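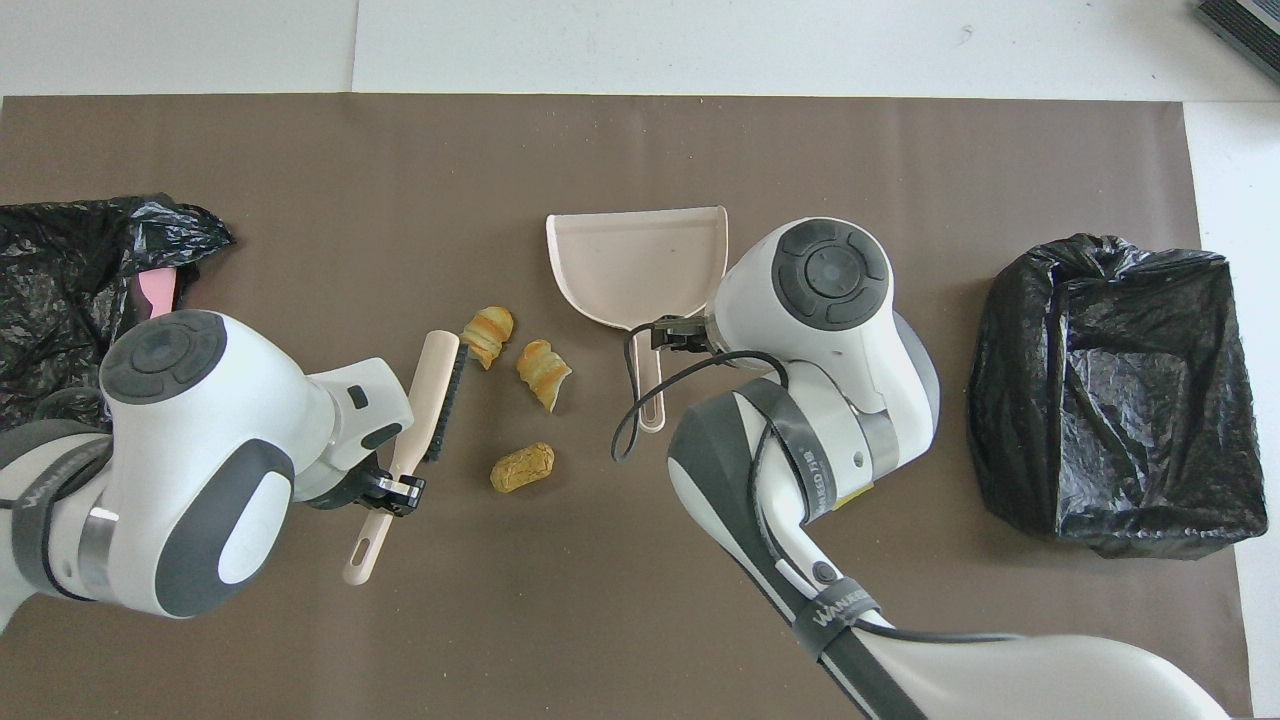
18 mai 2020

Poste de nettoyage de table, suite. Repris après la réunion Vimis, avec Pui-shan le matin, seul l'après-midi.

Papier brun foncé sur la table blanche. J'ai gardé le grand format. Il ne va pas jusqu'aux bords, il reste une bande blanche en haut et une sur la droite, ça ne gêne pas tant qu'on travaille au milieu. Sur le blanc les miettes claires ne se voyaient presque pas, on en retrouvait le soir sous les avant-bras. Sur le brun on les repère tout de suite. Seul défaut, le papier se plisse quand on pousse la balayette trop à plat. Essayer de le tendre avec du ruban sur les quatre côtés. Le rouleau de Restesard est presque fini, il reste de quoi refaire la table deux fois, pas plus.

Matériel du jour : la petite pelle beige pâle, la balayette à manche beige et poils noirs, sacs poubelle noirs. Rien de neuf à part les poils, que j'ai lavés hier et laissés sécher sur le radiateur. Ils ont repris leur forme, sauf au bout où ils partent encore un peu de travers.

Restes à ramasser : deux pièces feuilletées, enroulées, genre petit croissant ou corne, et un petit rouleau court plus friable. On a pris ce qui restait dans la boîte de Chu. Placés au milieu, entre la balayette et la pelle. Notes par pièce :

- Les feuilletées : elles se comportent à peu près pareil. Elles avancent en pivotant. Si on touche une extrémité, ça tourne sur place et ça repart vers le haut de la table. Il faut prendre la pièce par le ventre, poils bien en travers. Elles perdent des écailles à chaque passage, donc ne jamais compter le ramassage comme terminé quand la pièce est dans la pelle, il y a toujours le deuxième tour pour les écailles.
- Le rouleau : couché sur le côté, il roule si on le pousse dans le bon sens, trop vite parfois. Deux fois il est passé à côté de la pelle. Une fois il s'est ouvert contre la lèvre et j'ai eu des grains partout jusqu'à la bande blanche. Aller lentement, garder la pelle plaquée.

Prise du manche : un peu en dessous des poils, c'est mieux que par le bout. En prenant près du trou d'accrochage la tête de la balayette vibre et saute par-dessus les petits morceaux. Pui-shan préfère encore plus haut mais alors on n'a plus d'allonge pour aller chercher le coin gauche. À trancher avec Yen-ting.

La pelle : la lèvre laisse toujours un trait fin de poudre sur le papier. Reculer d'un ou deux centimètres et repasser. Avec le plis du papier sous la lèvre, c'est pire, les miettes passent dessous. J'ai essayé en l'inclinant un peu plus, ça va pour les miettes mais les grosses pièces ne montent plus.

Sacs : ouverture toujours pénible. Ils s'affaissent dès qu'on lâche le bord, et vider la pelle dans un sac à moitié fermé, on en met la moitié à côté. Retrousser le bord sur une bonne largeur de main avant de commencer, ça tient à peu près le temps d'un vidage. Yen-ting Yang parle d'un cerceau, il doit y en avoir un dans l'armoire Divik, étagère du bas. Pas regardé.

Pesée faite sur un lot à part, pour avoir un ordre de grandeur : 200 g de viennoiseries rassies émiettées grossièrement, 7 g restés sur le papier après un seul passage. Pas refait avec deux passages, la balance était prise.

Commande à passer : papier brun (même largeur), sacs un peu plus raides si ça existe, une deuxième balayette. Référence de l'ancienne sur l'étiquette scotchée en page 347 du classeur, l'encre s'efface, la recopier.

Pour la prochaine fois :
- ruban sur les bords du papier
- cerceau
- essayer avec du pain de mie, qui ne s'effrite pas pareil
- vider les sacs le soir même, ça sent le beurre dans toute la pièce

Pui-shan Huang demande qu'on garde cette disposition jusqu'en juillet pour pouvoir comparer. D'accord pour moi, tant qu'on trouve le même papier.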